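Progress report to Protgate, February 2022
Storage and repacking, Mornville site

Repacking of the small stock continues under Bent Zoëga. To date 856 of 1,129 items have been entered in the Rando register. Clear boxes remain the standard — contents can be checked from outside.

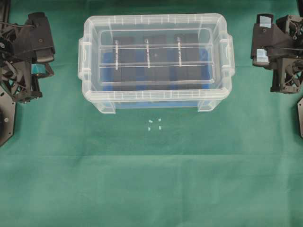
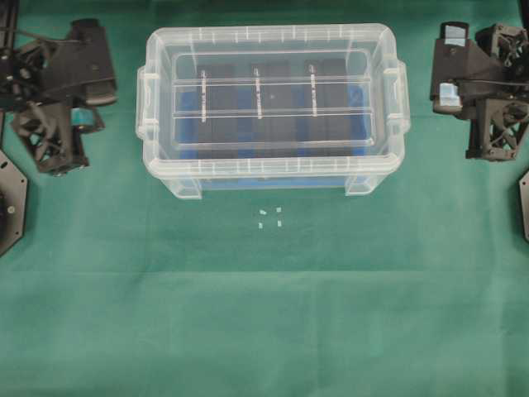
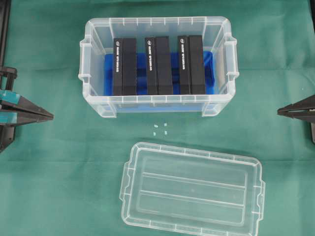 Clear plastic box with side handles, three dark blocks in a row over blue.

Will the remaining items need a second order of boxes?
None is planned. The Ingvarsson delivery in October covers the rest of the register.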